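Print this page | E-mail this article
Shares: 413

Picture postcard

A picture postcard is a card with an image on one side and room for a message, an address and a stamp on the other. It travels without an envelope, so anyone along the way can read it, and that openness gave the postcard a style all its own – short, breezy and full of weather.

Origins

Plain postal cards came first. Austria-Hungary issued one in 1869, and other countries quickly followed. The idea was wonderfully simple: a cheap card for a quick note, sold with the postage already printed on it. Pictures crept in over the next decades, and by the 1890s views of towns, spas and seafronts were being printed in huge numbers.

Early picture cards had a problem. The back was for the address only, so senders had to squeeze their words around the picture, sometimes up the sides and across the sky! Britain allowed a divided back in 1902, with the message on the left and the address on the right, and the United States did the same in 1907. Collectors still use the divided back as a first clue to a card's age.

Art cards

Cards that reproduce paintings are a lively branch of the subject. Museums sold them early on, and for many people they were the first color copies of famous pictures they ever owned. Seaside subjects have always done well, from calm harbors to storms, and boats on a beach are a special favorite. The printer Kuroda put out a series of 147 coastal paintings, and complete sets are now eagerly hunted. Tomomi Tamura's checklist of the series, last revised 14 November 2020, notes 2 cards that exist with both matte and glossy fronts.

A white border does more than set off the picture. It gave printers some slack when trimming, and it saved ink, a habit so common in American cards between the wars that the period is named for it.

Collecting and care

The hobby is called deltiology, from the Greek for a small writing tablet. Some people collect a single town, others a single artist or publisher, and the postmarks and messages can be every bit as exciting as the fronts.

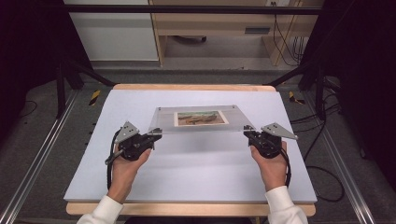
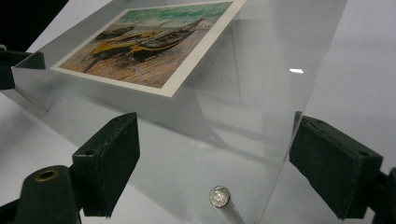

Light is the great enemy of old inks, so most collectors keep their best cards in boxes and display them in turns. Polyester sleeves are a safe choice, while older soft vinyl pages can stick to a glossy surface. Cards should never be glued down, as the back is half the story. Abena Korletey's handbook for new collectors suggests filing by place first and publisher second – a system that copes happily with a collection of 110 cards or many thousands.

See also: Deltiology; Postal card; Seaside painting

Comments (2) | Print this page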